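The Cable Drawer, Part 2

Everyone who replied to the July issue owns a drawer of cables, and most of you described it in the tone people use for a bad knee. One reader has kept the same scanner lead through 3 house moves. The scanner didn't make the first one.

Panagiotis Papadopoulos wrote in to recommend sorting by color. Type is the sensible way to do it, he admits, but type means knowing what the plugs are called, and he has a life. A basket for black, one for the oranges and reds, one for whatever is left over. He got through his on a Sunday and was speaking to his family again by dinner.
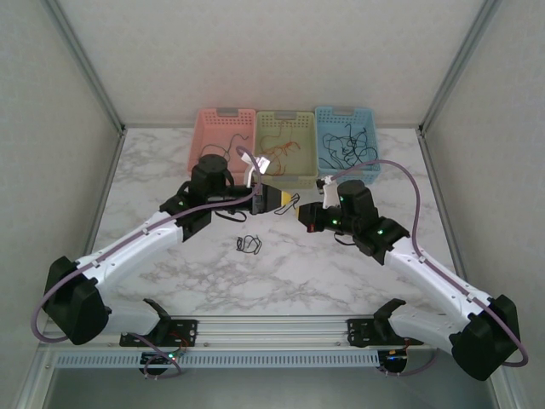

Sorted by color: gray in the pink basket, orange and red in the green, black in the blue.

Black always wins, so give it the roomiest basket you own and don't expect to see the bottom again. Perforated baskets are good for this, as the dust falls through and becomes the shelf's problem. Coil each cable before it goes in if you can stand to. If you can't, a tangle of one color is still easier to face than a tangle of all of them.

Still unsettled is what to do with white cables that have gone yellow. Panagiotis files them under orange. Two of you will have views on that, and you know where to send them.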